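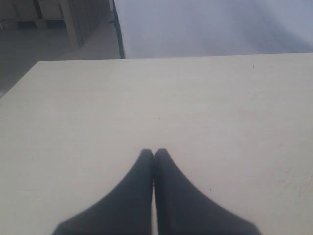

Furniture and Rooms

Riner users' group, minutes, 19/03/2019

Nevzat Tatlı in the chair. Minutes taken by Nkrumah Sulemana. The February minutes were agreed with one spelling corrected.

1. Large table. The cream-white top is to stay. A few small dark specks were noted on it. Nkrumah will try a mild cleaner on one speck before doing the others. No abrasive pads.

2. Second table. Stedel quoted 39 pounds for delivery. Kovalchuk has not replied. Nevzat to ring them.

3. Chairs. Agreed to ask for 20, stacking, with no arms. Six of the old ones can go to Ostitness if they still want them.

4. Room bookings. Table to be wiped down after each one. Allow 10 minutes.

Next meeting to be fixed by email.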